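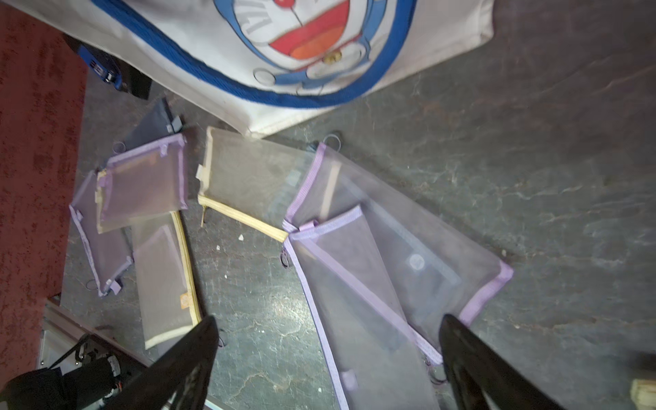
Unit 5. Sorting Small Items into Mesh Pouches

Course: Household Storage Practice, Serilholm
Revised June 20, 2018

Students are to read this handout before the practical session. Mesh pouches are used in this unit for cables, sewing supplies and travel items.

5.1 Laying out
Place all zipper pouches flat on the floor beside the large storage bag. Close each zipper fully.

5.2 Grouping
Group pouches by trim color, then by size. Lavender and beige trims are to be kept apart. Darker mesh hides its contents and should carry a label.

5.3 Filling
Fill each pouch up to two-thirds. Cords are coiled and packed separately.

5.4 Return to the bag
Stand the pouches on edge, zippers upward, with the largest at the back.

Written work: submit 2 pages on Section 5.2 to the Mivura office, Room 193, by the first class meeting in July.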